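The corner shop, the cookie jar and the long afternoon

Maysoun Rawashdeh poured the tea before I had my coat off, and then she apologized for the cups, which didn't match and which I liked very much. I had come to Dredden to ask her about snacks. She ran the little grocery on the hill there for 18 years, and she has spent her retirement writing down what people bought between meals, and when, and what they told her while they were looking for their change.

"Nobody plans a snack," she said, settling into the chair by the window. "A person comes in for onions. She has a list, she has her bag, she is very serious. And then she is standing at my counter with the onions and a little packet of something, and she looks at it as if I put it there."

Did she put it there? She laughed for quite a while at that.

"Of course I put it there! I was a shopkeeper. But I was a polite shopkeeper. I kept the sweet things on the left side, where you had to turn your head a bit. My neighbor Munther Srour had a shop down by the school, and he put everything right under the children's noses. We argued about it for years, and then his daughter married my nephew, so we had to stop."

The notebooks are on a shelf in her hallway, 11 of them, with cloth tape on the spines. She let me hold one on my lap while we talked. There are prices in it, and the weather, and now and then a sketch of a customer's hat. One page from a wet March says only "crackers, crackers, crackers, everyone has a cold." I asked whether she had meant them to be a book.

"No, no. It was for ordering. If you buy too many salted things before summer you are eating them yourself in the fall, and I have done that, and my husband has done that, and he did not thank me. But when I read them again I could see the people. You see a man buy one packet of nuts every afternoon, and then two packets, and you think, oh, good, he has met somebody." 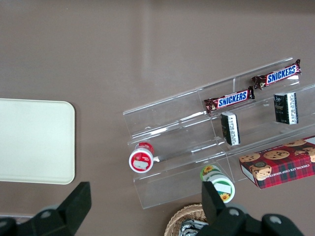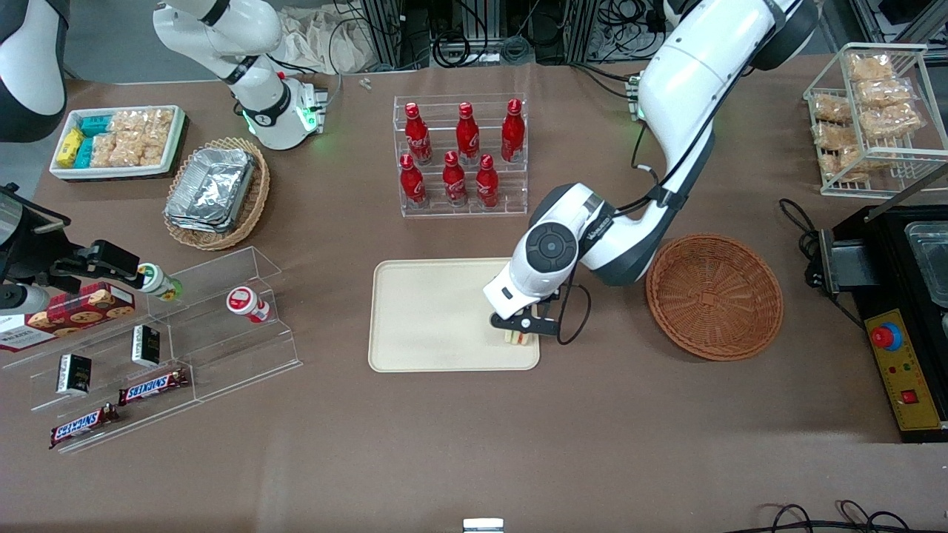 UTE HARMS

Somewhere in the second pot of tea we got onto the subject of sharing, and it was plain that this was what she had been wanting to talk about all along. When she was a girl, she told me, a snack came out of a tin or off a big plate, and it went around the room. Her grandmother cut things into pieces so small that you could hardly taste them, and everybody had one, including whoever had only come by to return a ladder.

"Then it all came in small bags, one bag for one person," she said. "I sold them, so I can't complain too loudly. They are clean, they keep well, a mother can put one in a school bag and forget about it. But you can't really pass a small bag around. You hold it out to somebody and he says no thank you, because he can see how little is in there."

I said that I tend to eat the whole thing in the car before I get home, and she patted my hand — kindly, I think.

She doesn't want anyone to feel scolded. Her own cupboard is full of packets, and she showed me that too, with some pride. What she does now is open a few of them in the afternoon and tip them out onto a plate, all together, salty beside sweet. Ayman Jaber from upstairs usually hears the rustling. He brings down dates if he has them, and the two of them listen to the news and disagree with it.

"It's the same food," she said. "I know it's the same food. But he takes one and I take one, and it lasts until six o'clock."

I wondered what she missed most about the shop, and she took her time over it, turning her cup around on the saucer. She doesn't miss the deliveries, or the freezer, which hummed, or getting up in the dark. She misses the hour after school and before supper, when people were too hungry to go home and not hungry enough to cook. They stood about. They read the backs of things. A boy once read her the full list of ingredients on a box of wafers in the voice of a sports announcer, and she gave him the box.

Before I left she wrapped up two sesame cookies in a napkin for me, and a third for the driver, although I had told her I was taking the train. "Then give it to whoever sits next to you," she said, and held the door open until I had gone all the way down the stairs.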